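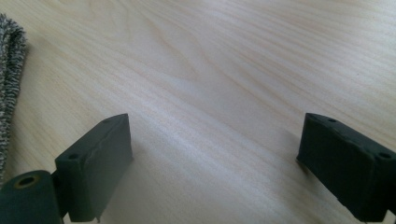 Tabletop (furniture)

A tabletop is the flat upper part of a table, on which things are set down, prepared or eaten. In wooden tables it may be one wide board, several boards joined edge to edge, or a thin decorative layer over a base.

Grain

The lines on a wooden top depend on how the log was cut. Where the saw passes at a shallow angle to the growth rings, the grain forms loops and broad curves. Closer to the edge of such a board the lines often run straight and lie nearer together. Both patterns can occur on a single pale top, as can faint pinkish or honey-coloured streaks.

Care

Dust is usually removed with a soft dry cloth, wiped along the grain. Looped and shaggy textiles pick up crumbs well but should be shaken out first, as trapped grit can scratch the finish. Spills are blotted up. Oiled tops need fresh oil from time to time, while varnished ones do not.

Grevthorpe tables

The Grevthorpe workshop, founded by Rogelio Ocampo, made 683 pale wooden tables, most of them for school dining rooms.

See also: Worktop; Wood finishing; Table linen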